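I drove out to the Drultcombe campus open day in July mostly because of a spreadsheet. My sister had sent me one with a column for every health care job you can train for in two years or less, and a column for what each one pays, and after a week of staring at it I knew nothing except that the numbers didn't agree with each other. So I figured I'd go talk to people who get the paychecks.

The doors opened at nine and I was there at ten past, which got me a decent parking spot and a very bad coffee. They had the programs spread across two floors: respiratory therapy, surgical tech, radiography and medical lab downstairs, then dental hygiene and the nursing side up top. I'd come for respiratory therapy but I ended up wandering into nearly everything.

First stop was a talk by Aba Osei, who runs the respiratory program and talks faster than anyone I've ever met. She put the job titles up on a screen with no salaries next to them and asked us to guess which ones paid best. We were terrible at it! I had surgical tech way too high and lab work way too low. Then she filled in the local rates and explained why she doesn't like averages very much. Somebody who's worked nights at a big hospital for 20-odd years gets lumped in with a person three weeks out of school, and you get a figure in the middle that neither of them earns.

She also went through shift differentials, which I'd heard of but never really understood. You have a base rate, and then you get extra on top for evenings, nights and weekends. The extra is different at every employer. One of her graduates took the lower base rate of two offers and came out ahead by almost 3,000 dollars over the year, all from nights. I wrote that down and underlined it.

After that I got talking to Apostolos Theodorakopoulos in the hallway. He's a second-year student who used to manage a tire shop, and he was handing out maps (I already had one, I took another to be polite). He said the part that surprised him was how much the clinical placements eat into your life. They're unpaid, they start early, and his was at Rowlands, a good long drive from where he lives. He'd kept a weekend job through the first year and had to drop it in the second. So if you're adding up what the training costs, put gas and lost wages in there too. My sister's spreadsheet does not have a column for that.

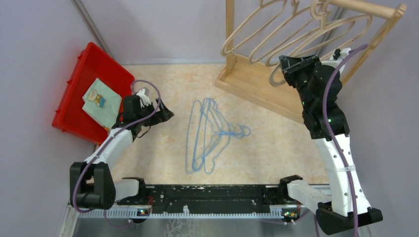 Do you get paid more if you hold a second credential?

It depends on the employer, and you should ask before you sign up for the exam. Rowlands adds 2,000 dollars a year for an advanced credential, while the smaller clinics at the open day mostly said they'd take it into account at review time.

That came out of the employer session, right before lunch, and it was the most useful hour of the day for me. There were four tables. Soo-ah Kang from Rowlands was at the first one and she was wonderful - she had the pay steps printed on a single sheet and just handed it to you. Every step was there, from new graduate up to lead therapist, with how long people usually stay on each. I asked her if the starting rate was negotiable and she said a little, mainly if you've worked in a hospital before in any role at all. Even transport or front desk counts for something.

The Cledance table was harder work. They're a staffing agency and they place people on short contracts, so the weekly figure on their banner looked enormous. I asked what was in it. Part of it is a housing allowance, which you only get if you're working far enough from home, and there's a gap between contracts when you earn nothing. The guy was nice about it once I asked, but you do have to ask. They also want a year of experience first, so it's no use to me for a good while anyway.

Flalleck, which does home oxygen and sleep equipment, was offering a sign-on bonus of 1,000 dollars. You pay it back if you leave inside the first year. Regular daytime hours, though, and a company car, and I could see a few people in line doing the math on that one.

Lunch was sandwiches on the lawn. I sat with Pornthip Sukprasert, who's 62 and retired from lab work last spring, and who'd come along with her grandson. She told me she'd changed employers four times and got a bigger raise from each move than she ever got by staying put. She also said she'd have moved a fifth time if she hadn't liked the people so much. Her grandson wanted to look at radiography, so off they went, and I went back upstairs for the financial aid talk, where I mostly learned that I'd missed the first deadline and the second one is still open.

I left at three with two maps, the Rowlands pay sheet and an application form. The form's half filled in on my kitchen table right now, and I still need to order a transcript from my old high school.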